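Workshop tips from a robot open day

Posted 1/19/25

Sestora held an open day at its automation shop, and I spent most of a morning there. I don't own a robot and don't plan to, but people who set up machines for a living have good habits with clamps, cords, bins and wood scraps, and most of those cost little or nothing to copy at home. These are the ones I wrote down, along with a few I have tried in my own garage since.

Clamp the bin, not just the work

The picking demonstration used metal bins on a wooden top, with a bar clamp at the corner where two of them meet. Most of us clamp the board we are cutting and leave everything around it loose. A parts bin that slides an inch every time you reach into it is a nuisance at a drill press or a sewing table. One bar clamp on the corner will stop it. Use a clamp with padded jaws if the bin is thin metal, and tighten by hand until it quits moving. More than that will bend the wall.

If your bench has no overhang to clamp to, set the bin on a scrap board and clamp the two together. The extra weight helps, and you can carry the whole thing to another bench.

Butt bins together

Two bins pushed tight against each other hold steadier than two with a gap. The gap also collects screws. At home I had three plastic totes under the window with a finger's width between them, and when I moved them in August I found a full set of drawer-pull screws I had already replaced.

Pick a color for each kind of thing

The practice blocks came in two colors, which made the sorting easy to follow from the back of the group. Do the same with anything you mix up. I painted the ends of my metric sockets and left the others bare. Nail polish works on small parts if you wipe the oil off first. For kitchen use, colored tape on the lids of dry goods does the job – one color for baking, another for everything else. Stick to two or three colors or you will need a chart.

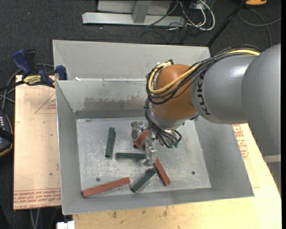
Red and green blocks in the metal bin, with the KUKA arm reaching in.

Leave space in a bin

You can pick up a part faster if you can see the floor of the bin next to it. The presenter from Domínguez, who supplied the talk that went with the demonstration, said people overfill bins far more often than they run out of room. I went home and split my hardware drawer into two drawers. I had been digging in it for years. Small parts should sit one layer deep if you use them every week. Things you use once a year can be piled.

Shallow wins over deep for the same reason. A baking sheet makes a decent parts tray, and an old one with scratches is fine.

Sloped sides are easier on the fingers

A bin with straight walls traps flat parts in the corners. Where the wall leans outward you can slide a washer up the side and over the edge with one finger. Loaf pans have this shape and usually turn up at thrift stores. For very thin washers, put a magnet in a sandwich bag, pick up the washers, then turn the bag inside out over them.

Bundle cords that travel together

If several cords go to the same tool, treat them as one. The arm at the demonstration had its cables in a thick bundle, one of them yellow and easy to pick out among the black. Two ideas from that for home:

Use hook-and-loop straps every 18 inches on any cord bundle longer than your arm. Zip ties are fine for things that never change, but you will be cutting them off the first time you swap a tool.

Make one cord a different color. On my bench the yellow one is the shop vac, and I no longer unplug the charger by mistake.

Leave slack at anything that turns or tilts. A lamp with a swing arm needs a loop at each joint. Move the lamp through its full range before you tighten the straps. If the cord goes tight anywhere, start over.

Keep your scrap boards

Offcuts and packing boards earn their keep as bench protection. Under a bin, a board keeps stains and scratches off the good surface, and you can flip it when one side gets bad. I keep a stack cut to 24 inches, which fits my bench front to back. Don't bother sanding the faces, only the edges.

Printed lettering on a board can rub off onto light fabric or paper. Put that side down.

Cleaning a scuffed metal bin

I asked about this one at the Flotari table, where they had cleaning supplies laid out. Warm water and a drop of dish soap first, then dry it right away. For gray smears that stay behind, make a paste of baking soda and water and rub with the grain of the metal. Scratches won't come out and don't matter in a parts bin. Skip steel wool on anything galvanized.

Know where the stop is before you start

Before each run, the crew had everyone stand back and one person pointed out the stop control. Do this with your own table saw or planer, especially when somebody is helping you. Show them the switch and have them press it once. Keep the floor in front of it clear.

If you go to one of these

Sestora runs another open day in August at the Nirkix building. Parking is on the street, and the lot across the way is for permits only. They take the first 100 people through the door. Wear closed shoes and bring something to write on – the handouts were gone by the time I got to the table.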